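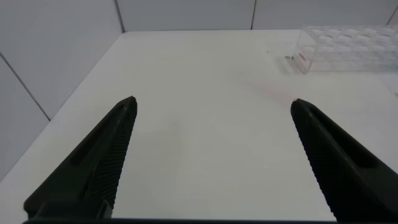 Zoriana Didenko's reply to my last piece was that a wrist camera tells you where the hand is and very little about where the work is, and that any success rate built on wrist views alone should be read with that in mind. She would have us throw out the single-view results altogether. I think she is right about the first point and wrong about the remedy.

The method in question is plain enough. A policy is trained by imitation on 400 demonstrations, all recorded from the wrist, and is then tested on reaching for a clear plastic tray with compartments. At the start of an attempt the fingers are open over bare white table and the tray sits towards the back, only its left end in view. The policy has to decide which way to move on the strength of that.

Our group at Praltatden ran 174 test attempts. In 50 of them the tray was only partly visible at the outset, and of those 34 ended in a usable grasp. With the tray fully in view the rate was higher, as anyone would expect. The usual practice is to merge both groups and print one number. I object to the merging. The camera is a limitation that can be stated in a sentence, but a merged rate mixes two tasks: searching for an object and closing on it.

Lev Tymoshchuk has argued that adding a fixed overhead camera settles the matter. It does raise the score. It also changes what is being measured, as the overhead view supplies the location and the wrist view is left with the last few centimetres. Two papers using the two set-ups cannot then be compared, although in practice they are, often in the same table.

Clear plastic makes the problem worse. Depth estimates on transparent walls are poor, and on a pale, even surface there is little else for the policy to hold on to. When we swapped the tray for an opaque one of the same size, the early part of the motion changed more than the grasp did. I read this as evidence that the failures start well before contact - which a single pass or fail mark cannot show.

My proposal is modest. Report the starting view for every attempt, sorted into full, partial and absent. Give the rate for each. Publish the first wrist image alongside the outcome, including for the failures. Demyd Yatsenko objects that this makes small test sets look smaller still, and it does. Fifty partial-view attempts are too few to separate two decent policies, and I would sooner have that visible in the table than hidden by a larger total.

The Ganen test protocol is due for revision in January, and the starting view is not yet among its required fields.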